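Guía de puesta a punto de la célula de Prorno. Apartado 8: muñeca, sensor de fuerza y pinza

Publicado el 31 de enero de 2019 por el equipo de taller de Junau
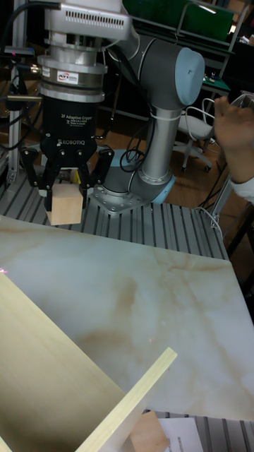
Fig. 1. Brazo con sensor de fuerza y pinza de dos dedos, cogiendo un cubo de madera sobre la mesa ranurada.

En este apartado os cuento cómo monto yo el conjunto de la muñeca y cómo lo dejo listo para trabajar con piezas pequeñas. Doy por hecho que ya habéis pasado por el apartado de la base y que el brazo arranca sin errores. Si venís de la célula vieja, la de Jaber, olvidaos de las herramientas guardadas en aquel controlador, que los pesos no coinciden y luego vienen los sustos.

Lo que hay que tener a mano: el juego de llaves Allen, la dinamométrica pequeña, un paño sin pelusa, bridas nuevas y un par de cubos de madera. También la hoja de valores de la célula impresa (yo la dejo en la propia mesa, porque con las manos ocupadas no hay quien mire una pantalla).

8.1 Antes de tocar nada

1. Llevad el brazo a la posición de servicio, con el codo arriba y la muñeca apuntando hacia abajo. Es la postura más cómoda para llegar a los tornillos de la pinza sin ponerse de rodillas.

2. Si hay una pieza entre los dedos, poned la mano debajo solo cuando el brazo esté parado del todo y soltadla desde el panel. Nada de tirar de ella.

3. Apagad el controlador y esperad a que se apaguen las luces antes de desenchufar ningún conector.

4. Repasad los tornillos de la placa de la base. Tienen que estar todos al par que marca la hoja. Parece que no tiene que ver con la pinza, pero una base con holgura da lecturas de fuerza rarísimas, y yo perdí una tarde entera buscando el fallo en el sensor.

PRECAUCIÓN: mientras el brazo tenga tensión, acordad entre vosotros quién lleva el panel. Una sola persona. Las demás, manos fuera del recorrido del codo y de la muñeca.

8.2 Montar el sensor y la pinza

El orden de arriba abajo es muñeca, sensor de fuerza y par, acoplamiento y pinza. En nuestra célula el sensor es de ATI y la pinza es la adaptativa de dos dedos de Robotiq.

1. Limpiad las dos caras de contacto con el paño. Una viruta metida ahí se nota muchísimo después.

2. Presentad el sensor en la muñeca haciendo coincidir el pasador y meted todos los tornillos a mano, sin apretar.

3. Apretad en cruz y en dos pasadas: la primera suave, la segunda al par de la hoja. No cojáis el valor de memoria, que ya nos pasó en Claruvent y hubo que cambiar tornillos.

4. Colocad el acoplamiento y la pinza igual, primero a mano y luego en cruz. Sujetad la pinza por el cuerpo, nunca por los dedos, que las articulaciones sufren.

5. Mirad los tornillos de los dedos uno a uno. Si alguno gira con la mano, se saca, se limpia y se vuelve a montar.

Nota: a mí me gusta dejar el texto de la pinza mirando hacia el operador. No cambia nada en el funcionamiento, pero cuando alguien llama para decir que «el dedo izquierdo» va duro, todos hablamos del mismo dedo.

8.3 Los cables

Aquí es donde más gente se atasca, y con razón, porque el cable que hoy queda perfecto mañana se engancha en cuanto el codo gira un poco más de la cuenta.

1. Conectad el sensor y la pinza sin fijar todavía los cables.

2. Encended y moved el brazo a mano, despacio, por todo el recorrido que vaya a hacer el programa.

3. Buscad el punto en que el cable queda más tirante y dejad ahí un bucle generoso.

4. Poned las bridas sin estrangular. Si la brida marca la funda, cortadla y poned otra. Son baratas, ¡gastadlas!

5. Repetid el recorrido entero y escuchad. Un roce se oye antes de verse.

PRECAUCIÓN: no paséis ningún cable entre los dedos y el cuerpo de la pinza, ni aunque sea «un momentito para probar».

8.4 Cargar la herramienta y poner a cero

1. En el panel, abrid la lista de herramientas y elegid la 202, que es la que corresponde a este conjunto con el sensor montado.

2. Comprobad el peso y el centro de gravedad con la hoja. Si habéis cambiado el acoplamiento, hay que volver a medirlos.

3. Dejad la muñeca en vertical, la pinza vacía y el brazo quieto. Esperad unos 2 minutos con todo encendido, que el sensor recién arrancado deriva un poco.

4. Haced el cero y mirad los tres ejes de fuerza. Si bailan, volved a los cables antes de sospechar de cualquier otra cosa.

8.5 Prueba con el cubo

La prueba es sencillita y me fío de ella más que de muchas pantallas de diagnóstico.

1. Poned un cubo en la mesa, en un punto al que la pinza llegue recta, y apartad lo que estorbe en la bajada.

2. Bajad a velocidad reducida y parad con las puntas de los dedos a media altura del cubo. ¡Ojo con los perfiles de aluminio! La pinza abre y cierra en arco, así que las puntas cambian un poco de altura al moverse y pueden tocar la mesa.

3. Cerrad con la fuerza mínima. El cubo no debería girarse ni desplazarse hacia un lado. Si lo hace, la pinza no está centrada y toca corregir el punto de herramienta.

4. Subid apenas lo justo para despegarlo de la mesa y esperad. Leed el eje vertical y apuntad el valor.

5. Bajad, abrid, retirad la pinza y mirad si el sensor vuelve al cero.

6. Repetid con el segundo cubo y con la muñeca girada.

Si el cubo resbala, limpiad primero las puntas con el paño seco. Subir la fuerza de cierre tapa el problema un rato y además deja marcas en la madera.

8.6 Cuidados

Cada semana reviso bridas y conectores, y paso el aspirador por las ranuras de la mesa, donde se mete de todo. En agosto, cuando paramos la célula, desmonto la pinza entera, limpio las articulaciones y vuelvo a apretar desde el paso 8.2. Después de cualquier golpe, aunque parezca una tontería, repetid el cero y la prueba del cubo antes de lanzar el programa de producción, y anotad los valores en la hoja junto a los anteriores.

El ajuste de los límites de fuerza va en el apartado siguiente.

Categoría: Manuales de taller > Robots colaborativos > Pinzas y sensores

© 2019 Junau. Contacto: formulario de asistencia técnica | Volver arriba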